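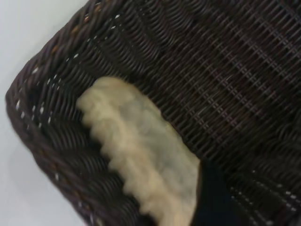 02/02/2024 - Egg hunt kit, dyeing test, batch 3

Continued from the last page. Fraser Menzies asked if the kit for the Lidgate families can work with brown eggs also, so I made this batch only with brown ones.

Used the Walisano tablets, one per cup, with white vinegar. Red and blue are good on brown shell. Yellow is almost not visible, even after 17 minutes. I would take the yellow out of the kit, or write on the card that it is for white eggs only. Green came darker than I like, but my daughter chose it as her favorite, so it stays.

Two eggs cracked in the pot. I think I put them in directly from the refrigerator - next time they must stand on the counter first.

Stickers: the small rabbits do not hold on a shell rubbed with oil. Put the stickers first, oil never. I forgot this also last year.

Cards with the clues: Jornstead printed 658, we ordered more than that, I must call them. The order number is 2445. The clue for the garden gate is too difficult for a child of four or five years, please can somebody from Chisholm read it again and make it shorter.

To do:
- white eggs, same tablets, same time
- try yellow with more vinegar
- ask Fraser if the families want the plastic eggs too
- final text of the cards. The leftover ones we can keep for the picnic in June, only the first clue speaks about Easter.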